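Bimanual Jewelry Box Task: Report on the Left Arm Cable Fault
Project report, second semester
Robotics Lab Course, Keane group

1. Background

The Keane project uses two robot arms at one table. Each arm has a parallel gripper. The task is to open a jewelry box, work with the parts inside it and place small items such as a necklace into the compartments. The arms are driven by a person during recording, and the recorded runs are then used to train a control policy. Our part of the project was data recording and the upkeep of the station, which is called Sinska in the lab log. Control software for both arms is the lab's own package, Darkik.

We planned 1,000 usable runs. We recorded 1,011 runs in total, and 827 of them were kept. The rest were thrown out, nearly all of them for the fault described in this report.

2. What went wrong

In October the left arm began to stop in the middle of runs. The stop was sudden. The gripper held its last position, the joint brakes came on, and Darkik reported a loss of contact with the gripper. The right arm kept moving, since the two arms were started as separate programs and neither one checked the state of the other.

In most cases the person driving noticed within a moment and let go of the controls. In 2 cases the right arm came into contact with the stopped left arm. No one was hurt and nothing was broken, but we treated both as safety events and stopped recording until the cause was found.

3. Work at the box

The stops were most common during the tray cover step. The cover is a flat panel with a small handle, and the gripper has to come down on it from above with the fingertips close together. The handle is small compared with the fingers, so drivers tend to turn the wrist back and forth several times before they are satisfied with the angle.
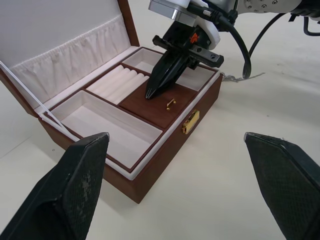 Figure 1. Gripper fingertips at the tray cover, next to the gold-colored handle. Cable loops are at the right.

The gripper cable on the left arm was fixed at two points, one at the wrist and one on the link above it. The free length between them had been set with the wrist in its middle position. With the wrist turned far to one side, the slack was used up and the pull went straight into the plug. With the wrist turned the other way, the loop hung low and could rub on whatever was on the table.

4. Finding the cause

We first suspected the software. The Darkik log showed normal messages up to the stop, then none. Restarting the program cleared the fault every time, which supported the wrong idea for several days. We also changed the power supply, with no effect.

The next test was done with the arm powered but standing still. One of us moved the cable by hand near the plug while another watched the log. Contact was lost when the cable was bent toward the table and came back when it was released. The same test on the right arm gave no loss.

We then opened the plug. One wire had broken inside its cover, right behind the pin. The ends still touched when the cable was at rest, so the fault did not show up in our morning check, which was done with the wrist in its middle position.

5. Repair and changes

The cable was replaced with a spare from the Tadska station. The following changes were made at the same time:

The lower fixing point was moved away from the plug, and a clamp was added so that the plug carries no load.
The free length was set again with the wrist at both ends of its range.
Wrist travel was limited in Darkik. The limit still allows every grasp angle used in the kept runs.
Both arms now share one stop signal. A fault on either arm stops both.
The morning check now includes a slow turn of each wrist from end to end with the log open.

The shared stop signal took the most work. Our first version also stopped both arms when a single message was late, and this made the station hard to use. The final version waits for several missed messages in a row before it acts. We tested it by pulling the gripper plug while both arms moved slowly over a clear table, first on the left side and then on the right. Both arms stopped each time.

6. Effect on the data

Runs that ended in a stop were easy to find and were removed. A harder group was the runs in which contact was lost for a very short time and then returned. In these the arm did not stop, but the recorded gripper opening stays flat for a few samples and then jumps. We wrote a script to look for such jumps and checked each result by eye against the video. Runs with a jump during a grasp were removed. Runs with a jump while the gripper was moving through free space were kept and marked.

7. Open points

The cable on the right arm is the same age and has not been replaced. It passes the new check, but we recommend changing it before the next recording period. The cable loops on both arms also remain long enough to reach the tabletop in low poses - a guide along the arm would fix this, but it needs a bracket that we did not have time to make. The drawing for the bracket is in the project folder under Sinska, parts, cable guide.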